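The Bus to Plolenstead

My aunt left me a house in Plolenstead and 481 jars of pickled plums. I only know the number because she wrote it on the pantry door in grease pencil, with a little heart next to it.

I had never been to Plolenstead. I took the night bus with one bag and a sandwich, and the driver looked at my ticket for so long that I started to worry it was a coupon.

"You're the plum lady's niece," he said finally.

"I guess I am!"

He wouldn't take my fare after that (I tried twice) and he let me off right at the gate, which wasn't even a stop.

The house smelled like vinegar and old newspapers. I slept in my coat on the couch, and in the morning there was a line of people down the front path, all of them holding empty jars. Nice people, mostly. One man had a wheelbarrow. 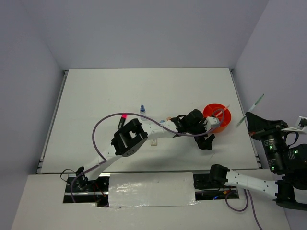

What the jars were for

So every May, apparently, my aunt swapped a full jar for an empty one and a secret. Any secret, big or small. She wrote them on slips of paper and tucked them under the lids, and then somebody else went home with them.

I thought this was the worst idea I'd ever heard. I also had a pantry full of plums and a woman at the door already whispering that she'd never once liked her own sister's singing.

I wrote it down. What else was I going to do? By noon my hand hurt and I knew who had moved the Sugiyama fence.

The man with the wheelbarrow went last. He said he only had the one secret and he'd been saving it, and could he come in and sit down first.

I put the kettle on and went to look for a pencil.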